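Good practice with hand-held grippers at the bench
Workshop tips, updated 2 November 2022

These are the house rules we follow when someone is recording tasks with a hand-held gripper for robot training. They apply to any bench, whether it is in a proper workshop or on the end of a kitchen table. Svenja Hamann wrote the first version in January and the rest of us have added to it.

Before you start

Wipe the lens with a dry microfibre cloth. Kitchen roll leaves lint.

Check the screws on both finger housings. Finger tight is not enough. Use the small hex driver and stop as soon as you feel resistance.

Look at the square markers on top of the fingers. If one is scratched, greasy or lifting at a corner, replace it before recording. Do not colour it in with a pen.

Open and close the jaws a few times with nothing between them. They should meet evenly. If one side drags, put the tool aside and tell whoever is running the session.

Setting up the bench

Keep the lighting the same for a whole session. Either all the ceiling lights are on or none are. Close the blinds if the sun moves across the table.
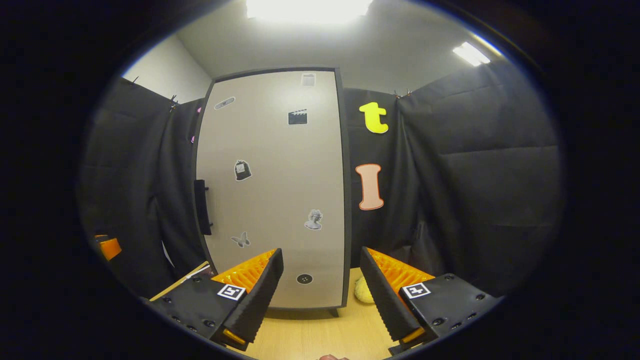
Backdrops should be changed between sets of recordings, and so should whatever is fixed to them. A model trained against one bare wall tends to do badly anywhere else. Plain black curtain is a good base as it hides the clutter behind the bench. Hold it along the top with binder clips, and put up large letters in strong colours, such as the yellow t and the salmon-pink I. Small stickers on a plain grey door panel do the same job closer to the work. Write down which layout you used, so that the next person can choose a different one.

Leave a hand's width clear on each side of the object you are going to handle. Soft toys and offcuts of card can stay on the table as long as they are outside that space.

While recording

Keep your fingertips behind the jaws and out of the gap. This is a safety rule first, but skin in view also makes a recording harder to use.

Move at the speed you would use to put away a glass. Do not jerk the tool back if you miss. Stop, open the jaws and try again.

Take a break after every 34 recordings. Our limit for one person is 200 in a day, and tired wrists are the usual reason for poor ones towards the end.

Clearing up

Wipe the ribbed pads with a damp cloth and let them dry with the jaws open. No solvents.

Peel stickers off slowly, starting from a corner. Warm air from a hairdryer on low helps with stubborn ones.

Fold the curtains and keep the clips in the tin with the spare markers. Order more when there are fewer than 12 left.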